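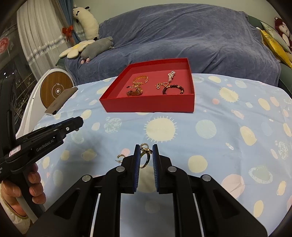 Amr Abdelaziz says one box is plenty for anyone's jewelry, and that a person who needs a second one should be selling, or at least apologizing. Amr owns a watch. I'm sorting anyway.

The box is red inside and out and very shallow, so everything in it gets to lie down. The gold chain took the left side like it was paying rent.

I bought 30 tiny zip bags to keep chains from knotting. I have used 2. One of them has a button in it.

Rules so far: bracelets don't go on top of chains. The amber-brown one is tangled anyway.

Rings go in last. I had a ring dish once, a Flinholm, very tasteful. It held rings for a week and then it held receipts.

Hatice Gökçe wants to know if the one with the crown-like top is "for occasions." It's for Tuesday-type errands and feeling superior at the pharmacy.

Found the earring hoop. One hoop. I have been storing single hoops since college on the theory that they'll meet someone.

Yes, the tablecloth has suns and planets on it. It hides crumbs beautifully and small gold things even better. Choose your surface with more care than I did.

Burgi Strebel hangs all her necklaces on nails by the bathroom mirror and has never untangled anything in her life. I asked her for tips and she said "nails."

Update, 4 p.m.: the dark brown beads have their own corner now and I'm not moving them for anybody. Still to do: the drawer. We don't discuss the drawer.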